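Search minutes, projects, people
Search

Gridimby cell – incident review meeting
Held Mon 25 July, Kanport workshop, room 4

Present: Geert Aerts (chair), Ionuț Oprea (controls), two technicians from the cell, one representative from Skistedex by phone
Minutes: I. Oprea

1. Previous minutes
Accepted with one correction: the spare gripper was ordered from Skistedex, not from Bastos.

2. Summary of the fault
The cell was running the cup handling task, program 23. During a transfer into the wire holder the left gripper failed to release on command. The controller logged the release as complete and allowed the right arm to begin its next move. Both arms were then inside the shared zone over the holder. The technician on duty pressed the emergency stop. There was no contact between the arms and no injury. One cup was crushed and the holder was pushed out of position.

The meeting looked at the normal working positions before going through the log.

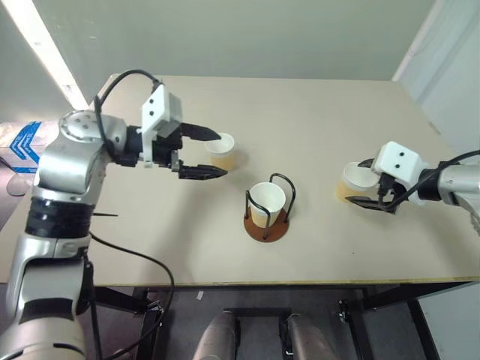
Task in progress: left gripper open at a cup, right gripper holding another, one cup in the holder.

I. Oprea noted that the task depends on each arm knowing the state of the other. The signal used for this is the commanded finger position. Measured position is available from both grippers but is read only at start-up.

3. Findings
3.1 The log shows the release command sent and acknowledged. Measured finger position did not change for 33 cycles after this.
3.2 The left gripper was opened by hand after power was removed. It moved freely. No debris was found.
3.3 The connector on the left gripper was found not fully seated. Skistedex could not say whether this alone would explain the fault and asked for the unit to be returned. G. Aerts declined until a spare is on site.
3.4 The left cable loops over the wrist, and the technicians reported that it pulls tight in some poses. The fault could not be repeated in 20 attempts with the cable moved by hand. Cause therefore remains open.

4. Shared zone
The two grippers face each other across the holder during placing, with the left fingers against the cup rim and the right fingers open at the next cup. G. Aerts asked what clearance is assumed at this point. I. Oprea replied that the figure in the program dates from the old, shorter fingers – it was not revised when the present ones were fitted. Agreed that this is a separate defect and should be recorded as such.

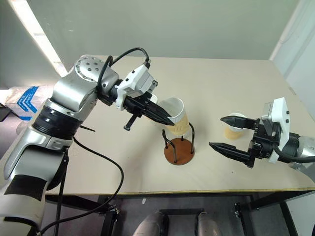 5. Actions
5.1 Interlock to use measured finger position on both arms. I. Oprea.
5.2 Left gripper connector to be secured and checked at the start of each shift. Technicians.
5.3 Shared zone clearance to be measured again with the present fingers. I. Oprea.
5.4 Cable route on the left arm to be reviewed. Bastos to be asked for a quote for cable guides. G. Aerts.
5.5 Until 5.1 and 5.3 are closed, the arms are to run one at a time and at reduced speed. Program 23 is withdrawn.

6. Any other business
The emergency stop on the wall side is partly blocked by stored boxes. To be cleared today. The annual safety check stays in November.

Next meeting when 5.1 is ready for test.

2 comments | 4 shares

Related items
Gridimby cell – risk assessment, current issue
Gripper finger change, notes for technicians
Kanport workshop – emergency stop test record
Bastos cable guides, earlier quote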